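Leave the windfalls where they are

Quick one this month, I've got a pan on and the light's going by half four.

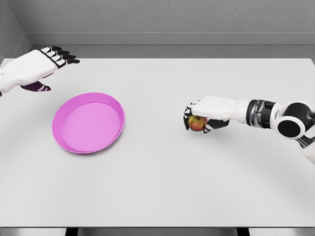
So. Windfalls. Every June somebody in the village asks if I'll be "tidying up under the trees" this year and every year I say no, and then October comes and there's a sort of tutting over the hedge. I'd like to make the case properly for once. Leave them. Leave most of them anyway.

I have 11 apple trees. Old ones mostly, two Bramleys, some things with no label that came with the house. In a good year they drop far more than I can eat, stew, freeze or push on to people at the bus stop. For the first few years I did what the books said. Out every evening with the barrow, bent double, everything off the grass and down to the heap. Forty minutes a night. Bad back by November and a heap that was mostly wasps.

Then one autumn I had flu and didn't do it. And we had fieldfares. Over 200 of them one morning, in a hard frost, the whole orchard chattering and going up like smoke when the back door opened. Never had more than a handful before. Blackbirds too, squabbling, one very fat one who thought he owned the end tree. I stood at the sink and let the porridge burn.

That was that for me really.

I know the argument on the other side. Disease. Scab and brown rot sitting about on the ground waiting for spring. It's a fair point and I'm not going to pretend otherwise. Anything brown with those rings of pale spots on it I do pick up, and I pull the mummies off the branches in January, and I rake the leaves from under the worst tree. Takes an afternoon. My crop is no worse then it was in the barrow days. Might be a bit scabbier. You peel it, it's fine.

Rats is the other one. Yes, you may get a rat. You live in the country, you have a rat already. Keep the fruit away from the house and the hen run and don't leave it in piles. Spread out over wet grass it goes fast.

What does annoy me is the kit. There was a leaflet through the door from a firm called Vivetti for a rolling cage thing on a long handle, £50, so you can collect windfalls without bending. Then a bigger one from Rernov that you tow behind a mower. Lovely if your knees have gone, and if you make cider you'll want one. But for the rest of us it's fifty quid to take the food away from the birds, and then in December the same people sell you a feeder and a sack of seed to put some back. I can't be the only one who finds that daft.

And the lawn. People do worry about the lawn. It has some brown patches till March and then it doesn't.

I'm not saying let it all go. Mow in early September so you can find the good ones. Take what you want first – the cookers keep till February in a cold shed if they're not bruised, wrapped or not wrapped, I've never seen that it matters. Watch the dog, ours got properly drunk on fermented ones and was sick on the stairs. Put shoes on, the wasps are slow by then but they are cross.

But the rest, the bashed and the half eaten and the ones with a slug in, just walk past them. There's red admirals on them in the warm part of the afternoon. Hedgehogs come for the slugs. I've had a badger, or somthing with a badger's manners.

The lane down to the chapel has 40 odd gardens on it and I'd say nearly all of them have an apple somewhere. If half left the fruit down till the new year that's a whole winter larder, no cost, no effort. Less effort, in fact. You'd be indoors.

Anyway. Pan's boiling over. More on the quinces next time if the wind leaves me any.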